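Clukthorpe Table Hire: Frequently Asked Questions

Booking

How do I book?
Fill in the form on the Hire page or ring the office between 9am and 4pm. We hold a provisional booking for 4 days. After that it goes back on the list unless a deposit has been paid.

How much is the deposit?
A quarter of the hire charge. The rest is due before delivery. We take bank transfer and card. We no longer take cheques.

Is there a minimum order?
Yes, 4 tables for delivery. If you collect from the yard you can hire a single one.

Can I change the number after I have booked?
You can add tables up to the day before, if we have them. You can take tables off up to a week before without charge. May and June are usually fully booked, so please don't count on extras then.

What if I need to cancel?
More than a month ahead, you get the full deposit back. Less than a month, we keep it, but it can be put towards another date in the same year. Email Phyllis Greenwood in the office with your booking reference.

Tables

What sizes do you have?
The Flaltari is our standard oblong table and seats six, or eight at a squeeze. The Enriquez is the round one and seats 9 in comfort. The Nultell is a narrow side table for buffets, cake or a guest book.

How high are they?
The Nultell stands 900 mm high, so people can serve themselves standing up. The other two are ordinary dining height and will take any normal chair.

Do I need tablecloths?
Only if you want them. Plenty of people leave the tops bare for workshops, craft fairs and informal meals. Cloths can be hired separately and come pressed and folded. Please shake off crumbs and return them dry, as damp cloths go mouldy in the bag.

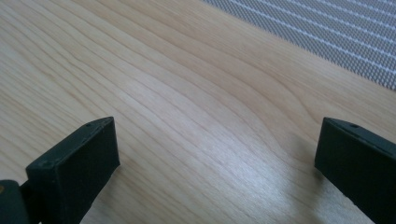
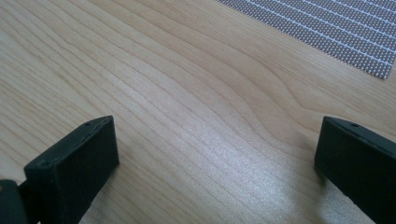
Pale wooden tabletop, shown without a cloth.

Will every table match?
We try to send matching tops to the same event. Grain and shade vary a little from one top to the next, and older tops have darkened slightly. If you are leaving them bare and this matters to you, say so when you book.

Can I put hot dishes on them?
Use a mat or a board. Heat leaves white rings that we can't always get out. Tea urns and slow cookers need a board underneath as well.

Can we use glue, paint or glitter?
Yes, with a covering. Wipe up paint while it is wet. Please don't use tape straight on the wood, or drawing pins, or staples. Clips for cloths are free, so ask for some.

Can the tables go outside?
Under a marquee or gazebo, yes. They must not be left out overnight or stood in wet grass. If rain is forecast, bring them in.

Delivery and collection

Where do you deliver?
Clukthorpe and the villages nearby. Give us the postcode and we will tell you the charge. Further out may be possible for larger orders.

Do you set up?
Delivery is to the nearest ground floor door. Setting up is extra and needs to be booked. We don't carry tables upstairs, but lifts are fine if the table fits. Measure the lift first.

Will they fit in my car?
The Nultell folds and goes in most hatchbacks with the seats down. The Flaltari needs an estate or a van. The Enriquez needs a van.

When do they have to be back?
By noon on the day after your event, unless we have agreed something else. Late returns are charged as another day's hire.

Care and damage

How should I clean them?
A damp cloth and a drop of washing-up liquid, then dry with a towel. No bleach, no scouring pads and no spray polish. Polish makes the tops slippery and we have to strip it off.

What happens if one gets damaged?
Tell us when you return it. Light marks are treated as normal wear. Deep scratches, burns and broken legs are charged at the cost of repair, and we will send a photo and the bill before taking any payment.

Something is missing from my order. Who do I ring?
Ring the office and choose extension 348. Out of hours, the same extension goes through to the driver.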